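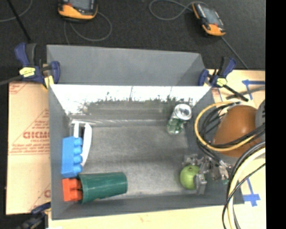 The student section of the Rondorau bin-clearing contest gives each team one arm, one gripper and a set of household objects, and Mounir Naciri has spent most of the term on the gripper. "The arm is the part we touch least," he says. "Grasp selection is where the points go." His team, Wodix, works with a gray bin held down by bar clamps, and the object set is mixed on purpose: toy blocks, a ridged plastic cup on its side, a drink can, a green apple. The apple is the one Naciri prefers to talk about. "Round, no flat face, and it moves if one finger touches before the other. You want both contacts within 3 millimeters of the center line."

Blocks against a wall are harder. Ismail Ouali, who writes the planning code, keeps a separate routine for them. "If the long side is parallel to the wall, there is no room for the outer finger. We pull the block toward the middle first and then regrasp. It costs 4 seconds."

The team logged 200 practice picks in June. Of those, 113 counted under contest rules, which do not credit a pick if the object touches the rim on the way out. Ouali puts most of the losses down to depth readings near shiny surfaces — cans in particular — and has started to discard any reading within a fixed margin of a bright spot.

Naciri would like a softer fingertip. Ouali is against changing hardware this late. "Every new pad means new calibration," he says. They have agreed to test one pad, on the cup only, and keep the current set for everything else.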